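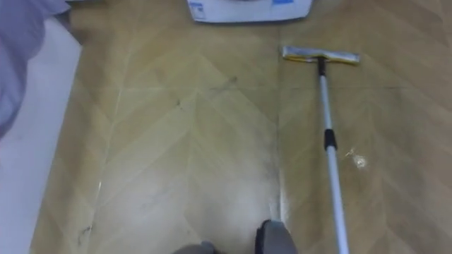
BANGASH, April 28, 2023 – Zoltlow, the family floor-care company that has been selling buckets, cloths and good advice to the households of Bangash for longer than some of us care to add up, is opening free sign-up for the Avo Floor Month, a month of help and encouragement for anyone who has ever looked at a hallway in the afternoon sun and wondered how it got so streaky. Avo runs through all of May and is meant for ordinary people with ordinary floors, especially the patterned wood-look floors that have become so popular in apartments and remodeled homes. There is very little to buy. A flat mop on a telescoping pole, much like the one resting on the herringbone-pattern floor at the top of this page, will see you through the whole month, and if you already have one in the closet then you are ready to begin.

Sign-up is open to 100 households, and each will get a printed booklet, two washable mop pads and a small bottle of Zekex, our low-suds floor wash, which we mix a little weaker than most people expect. (We get letters about this every spring! Please trust the cap. One capful in a bucket of lukewarm water is plenty, and two capfuls will leave you with a film that takes an extra rinse to get off.)

The idea for Avo came from our store counter. People come in with a picture on their phone and a story to go with it, and the stories have a lot in common. The floor looked lovely when it was put in, it has been mopped faithfully every week, and still there are dull patches in front of the sink and a haze by the window that seems to come back as soon as the bucket is put away. More often than you would think, the trouble is too much water and too much soap, and the cure is pleasantly lazy. Sweep first, and sweep well. Wring the pad until it stops dripping. Work in small sections and change the pad when it turns gray, even if you feel you could get one more room out of it.
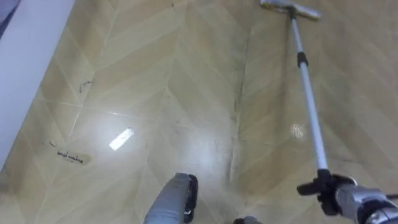

Zoltlow Home Floors Team, Bangash Store and Workroom

Our team wrote the booklet over the winter, and we argued a good deal about the chapter on zigzag floors. A chevron or herringbone pattern throws the light in several directions, so smudges and faint scuffs that would hide on a plain straight board can show up nicely from one side of the room and vanish from the other. We suggest following the long direction of the room with slow, overlapping passes, then walking to the far end and looking back toward the window before you decide you are finished. Glossy finishes do well with a dry pad at the end. A few of us like to go over the baseboards at the same time, and a few of us would sooner leave those for another day, so the booklet gives both opinions and lets you pick.

Pole length had a page to itself in the end. A telescoping pole is a wonderful thing if it is set to your own height and locked tight, and a nuisance if it slips down every time you lean on it. Set the top at around your chin, twist the collar firmly, and give it one push against the floor before you start.
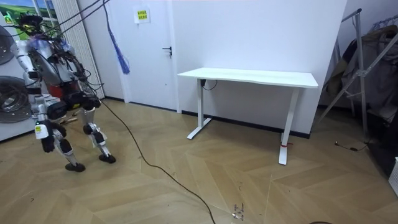 Each week of Avo has one main job, and none of the weekday tasks should take more than 15 minutes. The first week is all sweeping and corners. After that come the kitchen, the entry and the spots under radiators and behind doors, where dust likes to settle in and stay. The last week is for the big rooms, and we have written that part with homes of up to 700 square feet in mind, although there is nothing to stop you from doing a larger place over two evenings with some music on.

We will also hold five open evenings at the Bangash workroom during May, with coffee, sample boards to practice on and plenty of time for questions. Bring a used mop pad if you would like us to take a look at it. You can learn a surprising amount from a used pad, and we have all seen far worse than yours. Children are welcome, and there will be small mops for them.

To sign up, stop by the Zoltlow counter and ask for an Avo card, or send us a note through the contact form on our website with your name, your street and the kind of floor you have. If you don't know what kind of floor you have, write "not sure" and tell us which room it is in. Booklets can be picked up at the counter, and the Zekex refills are on the shelf just inside the door.

About Zoltlow
Zoltlow makes and sells floor-care supplies for the home. The store and workroom are in Bangash.

Media contact: Zoltlow Home Floors Team, through the contact form on the Zoltlow website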